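Trenley Room Fit-Out and Clear-Up
Progress report to Tevholm, period ending September
Prepared by Unathi Cele

Where we are

The room is in daily use. The open floor on the window side has been kept clear as agreed, and the metal shelving is up against the white partition with bins on it. Spending to date is 1,640 against the 2,000 approved for furniture and storage. The remainder is held for lighting and floor repair.

Floor

The pale floor has a reddish-pink mark near the middle of the open area. Pravesh Mabaso has asked Engelbrecht for a price on cleaning and, if that fails, recoating.
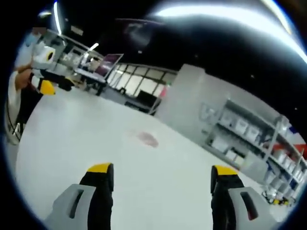 Engelbrecht wants to see the floor before giving a figure. We have offered them an early slot, before 8 a.m., so the work does not cut into table time. I expect to have the price for the next report.

Storage

The white bins are doing what we bought them for. Small packaging stock used to sit on the tables in open cartons and now goes back to a bin at the end of each session. Pushpa Nishad is writing the labels. She has finished the list of contents but not the labels themselves, and until they are on, people still pull out two or three bins to find the right one. Some odd items have also settled on the shelving that do not belong in storage. These will be sorted when the labels go on.

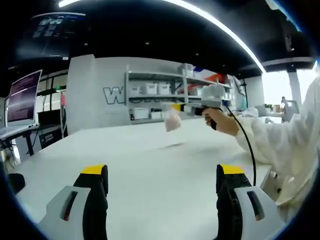 White table with the shelving and storage bins behind; clear plastic bag held above the tabletop.

The stock count at the start of the period was 847 clear bags. We ordered one further pack of 100 from Bullix, and it has arrived. No more are needed before the next period.

Tables

We chose white tops so that clear plastic left behind would be easier to find. Results are mixed. Larger pieces get picked up. Small crumpled ones are hard to see against the white, above all toward the edges, and they get missed when the table is wiped.
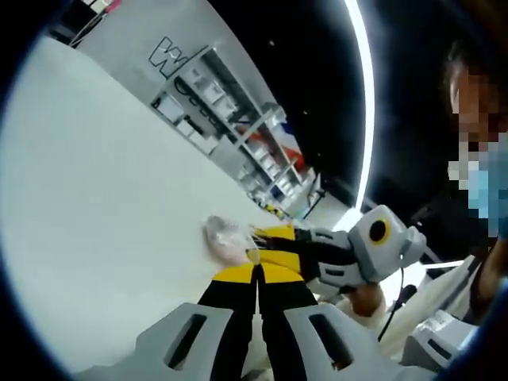 Jérémie Lefèvre has suggested a check from both sides of the table before it is signed off, and we have added this to the closing sheet. Used bags are now put in a separate bin and are no longer mixed with the unused ones.

The finish on the tops is holding up. Xolani Magagula goes over them at 4 p.m. with a damp cloth only, as the supplier advised.

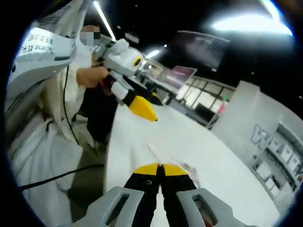

Next period

Get the floor price from Engelbrecht and decide on cleaning or recoating.
Finish the bin labels (Pushpa).
Clear the odd items off the shelving.
Get a second quote for lighting over the desks.

Decision needed from Tevholm

Please confirm that the unspent 360 can go to the floor first if the Engelbrecht price comes in under that amount. Lighting would then move to the following period.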